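Countertop displays for hardware stores: an interview with the Borkstead design office

Borkstead has made point-of-purchase displays for hardware and paint retailers since it moved out of general shop fitting. Its design office handles counter units, end caps and floor stands, mostly in short runs. We spoke with the lead designer in February, shortly after the Cavura counter unit went into production. The Cavura holds small packaged goods such as drill bits, blades and key blanks, and sits next to the register.

The first question was about footprint. The designer said that most counter units fail at the survey stage, before anything is drawn. "A buyer tells you the counter is 24 inches deep. Then you visit four stores and the usable depth is nine, because of the card reader, the bag rack and the returns tray. We now ask for measurements taken with everything in place."

The Cavura base ended up at 8 inches by 11. A wider version was drawn and dropped after the store visits. The narrow base raised the tipping risk, and the team added a steel plate under the bottom shelf. Stock is loaded heaviest at the bottom, with the order printed on the back of each shelf strip, where the clerk sees it and the shopper does not.

Power was the second topic. One version of the unit has a lit header, and the cable route took more drawing time than the header itself. "If the store has a pass-through in the counter, you use it. If it doesn't, the cable goes over the back edge, and somebody will put a box on it. We specify a right-angle plug and a clip every six inches. It costs very little."
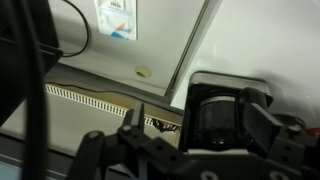
Kornel takes a different view of lit headers and said so by email: on a counter they pull the eye away from the product, they are switched off within a month in a good share of stores, and the money is better spent on a deeper price channel.

The designer did not fully disagree. Borkstead ships the lit version only on request. The first production run of the Cavura was 571 units, and 100 of those had the header. The rest carry a printed card in the same slot, and the card can be swapped without tools. "The slot is the part I would keep. Retailers change their message more often than they change their fixtures. If the change takes a screwdriver, it doesn't happen."

On materials, the answer was short. The shelves are powder-coated wire and the side panels are formed sheet steel. Acrylic was tested for the side panels and rejected – it scratched in the cartons and showed every fingerprint at register height. The price channels are extruded plastic with a hinged front, sized for standard paper labels.

We asked how artwork is checked. Color proofs are printed on the final card stock and looked at under store lighting, which in hardware retail tends to be cool and uneven. Marked-up proofs come back from the client on paper as often as on screen, and the office scans them and files them with the drawing revision. The Meijer panel printer, used for the header cards, holds registration well on thick stock but needs a wider margin than the office first allowed. Two header layouts had to be redrawn for that.

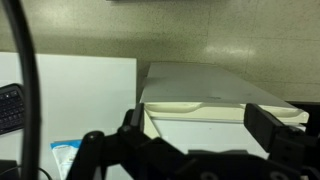
Flatbed scanner with its lid closed.

Packing took up the last part of the conversation. The Cavura ships flat, with 6 parts and one bag of fasteners. Assembly instructions are drawings only. "We time it with people from outside the office. If they open the bag and lay out the fasteners before they look at the sheet, the sheet has to survive that. So the parts can only go together one way."

Asked what would change in the next revision, the designer named the feet. The current ones are hard rubber and leave marks on light laminate counters. A softer compound is on trial – results are due before the second run is ordered. The shelf spacing will stay as it is.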